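The great bin muddle

Fultthorpe has gone to collections every 2 weeks and people are not happy

Bins. Nothing gets a street talking like bins.

Since September the black bags go fortnightly in Fultthorpe. Food waste weekly, in the little caddy. Glass separate. Cardboard flat, tied, never in the rain. Got that? No, nor had most of Kestell Road, where a whole row of bags sat out over the new year and the foxes had a lovely time.

Selim Özkan has lived at the top end for years and keeps the calendar taped inside a cupboard door. Still gets it wrong. "I put the glass out, they wanted the card. I put the card out, it rained."

Then the money. A second wheelie bin is £50, if you can get one. There's a waiting list, 300 households long at the last count, and the phone line shuts at lunch. Families with babies in nappies are meant to jump the queue. Some have, some haven't.

Offices have it easier, or so people at home like to think. One bin, one lid, foot on the pedal, gone. But the sorting rules are comming for workplaces too, and that means more lids, more colours, more signs above the kettle.
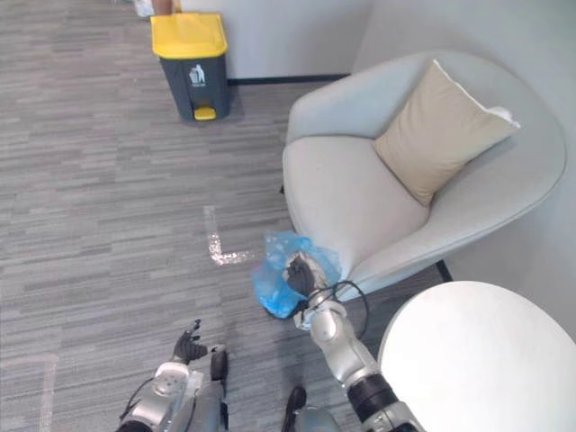
Nouhaila Slaoui reckons the colours are half the trouble, as her mum's town uses green for garden and ours uses it for glass, so every visit ends in a row on the doorstep.

One set of colours for everyone, then. Worth a try. Meanwhile it's card this week on Kestell Road. Probaly.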